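I have spent most of November trying to make a date parser faster, and I'd like to report that I've made it slower in two new ways.

Some background for anyone who doesn't follow my every commit (hello, everyone). Limitura is a small Java library I look after. It reads timestamps out of text files and turns them into longs. It does very little else, and I've turned down several polite requests for it to do more. People use it for log files, mostly, and log files are long, so now and then someone writes in to ask why it isn't quicker.

This time it was Štefánia Ondrejka, who opened an issue with a flame graph attached. I'm a bit afraid of people who attach flame graphs. Hers showed a fat orange slab sitting on top of `substring`, and she wanted to know whether I was aware that I was making a new string for every field of every timestamp. I was not aware. I wrote that code on a train.

So the first job was obvious: stop calling `substring`, read the digits straight out of the character array, multiply by ten, add, carry on. Any second-year student could do it. I did it in an evening, ran the benchmark, and got 284 nanoseconds per timestamp where I'd had 172 before.

I ran it again. Then I closed the browser, the music player and the thing that syncs my photos, and ran it a third time. 284.

There's a particular feeling you get when you delete allocations from a hot loop and it gets slower. I made a cup of tea and read my own diff on my phone, standing up, which is how I do my best reviewing. The diff was fine. The old version had two branches and the new one had nine, because I'd been careful about bad input and checked every single character for being a digit, and then checked the result for being in range, and then checked the separator, and threw a nicely worded exception from each of those places.

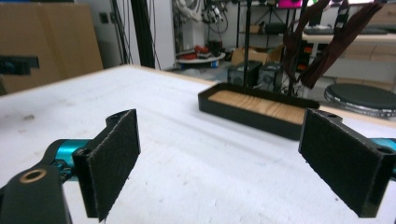
The nicely worded exceptions were the trouble. Each one built its message inline with a chain of string concatenation, and all that code sat in the middle of the method, making it huge. HotSpot has limits on how big a method can be before it declines to inline it, and mine had sailed past. The old parser, silly as it was, had been small enough to get folded into its caller. I moved all the message building into one private method called `fail`, and the number came down to 100.

I was very pleased with this for a whole weekend.

On Monday Štefánia ran the branch on her real files and said it was no different from the release. She was kind about it. Her files, which come out of a system called Vustwood that I know only through its bugs, have timestamps in three different formats on neighbouring lines. My benchmark had one timestamp. Not one format, one timestamp, the same nineteen characters parsed over and over until the branch predictor knew it by heart. I could have returned a constant and learned as much.

The new benchmark has a file of 900 lines in mixed formats, shuffled with a fixed seed. I'd have liked more lines but she had to strip the customer details out by hand and I wasn't going to ask twice. On this one my lovely new parser lost to the release again, though by less, and most of the time turned out to be going on choosing the format in the first place. That bit tries each format in turn and catches the exception when one doesn't fit. Yes, the nicely worded exception.

I know. I wrote that bit on the train as well.

What it does now is look at the length and at the character in position four, and pick from a tiny table. If the table has no opinion it falls back to the old way. I borrowed the idea from Nekura, whose CSV reader guesses column types in much the same fashion, and whose source is worth an hour of your time if you like comments that are longer than the code.

I haven't got a final number to give you. The laptop has started throttling and every run comes out different, so I'm going to redo the lot on the old desktop, Bartoš, which lives under the stairs and has a fan like a hairdryer but does at least keep a steady clock. The branch is up if you want to try it. Please don't use it for anything with time zones in it yet. Two tests are switched off and I can't remember why I switched off the second one.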